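Why Do Stores Have Clearance Sales?

Print this page
E-mail this page

You have probably seen red or yellow stickers in a store with an old price crossed out and a lower price written next to it. When a store lowers a price and does not plan to raise it again, that is called a markdown. When it marks down a lot of things it wants to be rid of, that is a clearance sale.

It may seem strange that a store would sell something for less than it used to. To see why it happens, you have to think about space.

Shelves cost money

A store pays for its building, its lights and its workers every day. Every shelf has to help pay for those things. If a winter coat hangs on a rack and no one buys it, the rack is not earning anything. In March, trucks start bringing raincoats and sandals, and they need somewhere to go. The store can put the winter coats in a back room until next year, but back rooms fill up too, and next year people may want a different kind of coat.

So the store lowers the price. Some shoppers who did not want the coat at the full price will want it at the new one.

How a store picks the new price

Danica Omerović plans prices for Starmont, a chain with 96 stores. Her job is to look at how many of each item are left and how fast they are selling.

One fall, Starmont ordered too many knit hats. When the cold weather was nearly over, 3735 hats were still in the stores. They cost $13 each. Omerović did not drop the price all the way at once. She used three steps. First the hats were $10, then $7, then $4. Most of them sold at $7.

"If you start too low, you give away money you could have used to buy new things," she says. "If you start too high, you still have the hats in summer."

Does the store lose money?

Sometimes it does. The price a store pays for an item is called the wholesale price. The price you pay is called the retail price. Suppose the store paid $5 for each hat. At $7, it still takes in $2 more than it paid. At $4, it loses a dollar on every hat. It may decide that is better than keeping a hat no one buys.

Why some things never seem to go on clearance

Milk, pencils and plain white socks sell all year. The store knows it will need the same ones next month, so it has no reason to clear them out. Clearance is mostly for things tied to a season or a holiday, and for things that come in many sizes and colors. Often the last ones left are the very small and very large sizes.

Words to know

Markdown: a price cut that stays.
Wholesale price: what the store pays.
Retail price: what the shopper pays.
Final sale: you cannot bring the item back for a refund.

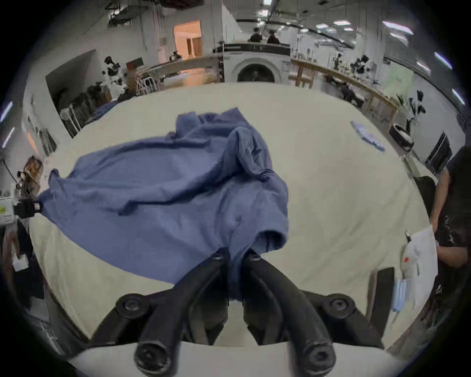 A low price is only useful if you want the thing and it fits. Before you spend your money, read the tag to find out whether it is a final sale, and check the item for holes or stains. Clothes on a clearance table are not always folded. If a T-shirt is crumpled like the blue one on the white table, spread it out flat and look at the front, the back, both sleeves and the hems. Then hold it up against a shirt you already wear to compare the size.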